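Community Help > Computers & Tech > Desktops > Upgrades and Repairs

Which slot does a graphics card go in on an old Dell workstation?
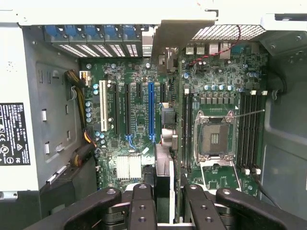

Inside the case, power supply on the left, slots in the middle.

Hi all, I've got an old Dell workstation at home that my brother-in-law passed along when his office in Mondudstead cleared out its desks, and I'd like to put a better graphics card in it so my daughter can do her drawing and a bit of video editing. I've swapped memory in a laptop before and that's the limit of my experience, so please be gentle!

My problem is the slots. There's a white one, a few black ones of different lengths and a long blue one, and the writing on the board beside them is so small I gave up. Two of the black ones look long enough for the card, so does the blue one, and I have no idea if they're all the same thing in different colours or if I'll cook something by picking wrong. The card I'm looking at is a second-hand one from a shop called Fustholm. It's a double-width card and the listing says it wants a 300 watt supply or better.

Also, what are the blue plastic bits in a row over by the slot covers? Do I undo screws or do those lift up? I pushed on one a little and then lost my nerve. I don't want to snap it, as I doubt anyone sells them on their own.

I'm not fussed about games. It just needs to run two monitors without groaning. Any help appreciated, cheers.

Anayeli Figueroa
02/04/2020

Heriberto Huerta

Blue one. Done it on plenty of Dells, the coloured slot is the one they want you to use for graphics. The blue plastic things are latches, so you can put the screwdriver away. Make sure it's unplugged first.

Sarahí Meléndez

Heriberto's right about the blue slot but I'll fill in a bit, as I had a very similar machine under my desk for years and was inside it more often than I care to admit.

The long blue slot is a PCIe x16 slot, and that's the shape a graphics card plugs into. The white one is old-style conventional PCI. Your card won't fit it, so don't try to persuade it. The short black ones are PCIe too, only they're meant for smaller cards (sound, USB, network, that sort of thing). The two long black ones are where people get muddled. A long slot can be wired for fewer lanes than its length suggests, so a card might run in one but slower than it should. Look up the service manual for your model and it'll tell you how each one is wired. Until you've read that, go with the blue.

The row of blue plastic pieces at the top left of your photo are retention latches and they hold the cards and the metal slot covers at the back. On mine they swung up and away with a firm thumb, one per slot. They feel like they're going to snap and mine never did, but go slowly, old plastic gets brittle. Yours may open a different way, and the manual should have a drawing of it. You'll need two covers out for a double-width card, the one lined up with the blue slot and its neighbour. Keep the covers! I threw mine out and ended up taping a bit of cardboard over the hole when I sold the card.

See the small blue clip hanging at the lower end of the blue slot? That grips the tail of the card. It has to be moved out of the way when you want a card OUT again, and if you forget and just pull you can tear it right off the board. Ask me how I know.

For the order I do it in: shut it down, pull the power cord, hold the power button in for a few seconds, touch bare metal on the case, then covers out, card in, latches closed. Push straight down with both thumbs until it's level along its whole length. Mine took more force than I liked.

Before you pay for anything, read the label on the power supply. Yours has a black one facing you, so you won't have to take the thing out, just find the line with the total watts. If it's under what the card asks for, choose a smaller card. Some Dell workstations use their own shape of supply and the replacements can be a nuisance to find. Check too whether the card needs its own power plug, and whether you've got a spare one of the right kind among the cables. Adaptors exist and I've had mixed luck with them.

Braulio Xolalpa

Agree with most of the above. I'd add measure the length! I bought a card for my son's computer last December and it was too long for the case by the width of my finger. The shop (Lombardi, the one near the station) took it back but kept 3 dollars for "handling". In your photo there's a metal bracket slanting across the upper part of the board, so I'd check how high that sits over the slots before you order. Hold a ruler where the card would go, cheap test.

Personally I'd skip the double-width one anyway. For drawing and two screens a single-width card with no extra power plug would do you fine. My wife Yolotzin runs two monitors off a little Flernex card that cost 78 dollars and she has about forty browser tabs open all day long.

And give it a blast of canned air while the lid's off. Take it outside to do it, I got in trouble for that one.

Anayeli Figueroa

Thank you everyone, this is so much more than I expected! I'll read the label on the power supply tonight and get the ruler out. Leaning towards the smaller card now. Sarahí, I've put a sandwich bag aside for the slot covers.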